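Stedcombe Housing Company Opens Applications for 40 Remodeled Apartments at Saarela Court

STEDCOMBE, January 3, 2020 – The Stedcombe Housing Company is now taking applications for 40 remodeled apartments at Saarela Court, the former mill workers' building on Timel Street. Construction ended in December, and the first residents are expected to move in this spring.

Saarela Court has one-, two- and three-bedroom apartments on four floors. Of the 40 homes, 7 are built for people who use wheelchairs, with wider doorways, roll-in showers and lowered switches. These apartments are all on the ground floor and open onto the courtyard side of the building.

Rents are set on a sliding scale based on household income. Heat, water and trash pickup are included. Electricity is billed separately to each apartment.

"People in this town have been asking us for two years when the building would open," said Teemu Lindqvist, director of the Stedcombe Housing Company. "The roof took longer than planned, and then the elevator parts came late. We are glad to be able to hand out application forms."

The building went up in 1931 and housed families from the mill until the mill closed. It was later used as a boarding house and for storage, and stood vacant for several years before the housing company bought it. The outside brick walls, the main staircase and the tall front windows were kept. Most of what was behind the walls was replaced, including all plumbing and wiring.

The general contractor was Morer Construction, which also handled the remodeling of the Stedcombe library annex. Morer crews found water damage in the floor beams on the north side early in the project. Repairs to the beams added 76 days to the schedule. The added work was paid for out of the project's reserve and did not change the rents that were announced earlier.

Each apartment has a new kitchen with a full-size refrigerator, an electric range and a sink. Laundry machines are on the second and fourth floors. Small pets are allowed with a deposit, with a limit of two per apartment.
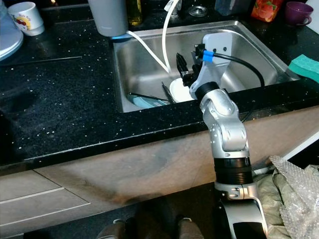
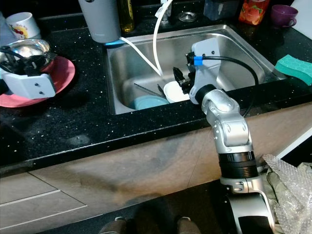

Stainless steel sink set into a dark speckled countertop, with a white bowl in the basin.

The courtyard has been regraded and now drains toward the street. Raised garden beds will be put in once the ground thaws, and residents can sign up for a bed at the front office when they get their keys. Parking is in the lot behind the building. Each apartment is assigned one space – a second space can be rented by the month if any are left over.

Bus service stops at the corner of Timel Street and Mill Road. A covered room for bicycles is on the ground floor next to the mail area. Storage lockers in the basement are assigned by apartment number and are included in the rent.

How to apply

Application forms are available at the Stedcombe Housing Company office on Bridge Street and at the front desk of the public library. Forms can be returned in person or by mail. There is no fee to apply.

Applicants will need proof of income for everyone in the household over 18, a photo ID for each adult, and the name and phone number of a current or past landlord. People who have not rented before may list an employer or a teacher instead.

Applications received during the first 3 weeks will be placed in a drawing, and the order in which they arrive during that time makes no difference. Later applications will be added to a waiting list by date. All applicants will get a letter with their result, including those who are not chosen in the drawing.

Households already on the company's general waiting list are not entered automatically. They need to fill out the Saarela Court form as well, but will keep their place on the general list if they do.

Anyone who needs help with the form, or needs it in large print or another language, can ask at the Bridge Street office. Staff can also arrange a visit to the building for people applying for one of the wheelchair-accessible apartments.

About the Stedcombe Housing Company

The Stedcombe Housing Company is a nonprofit landlord that owns and manages rental homes in Stedcombe and nearby towns. It rents to working families, older adults and people with disabilities.

Media contact: Teemu Lindqvist, Director, Stedcombe Housing Company, Bridge Street, Stedcombe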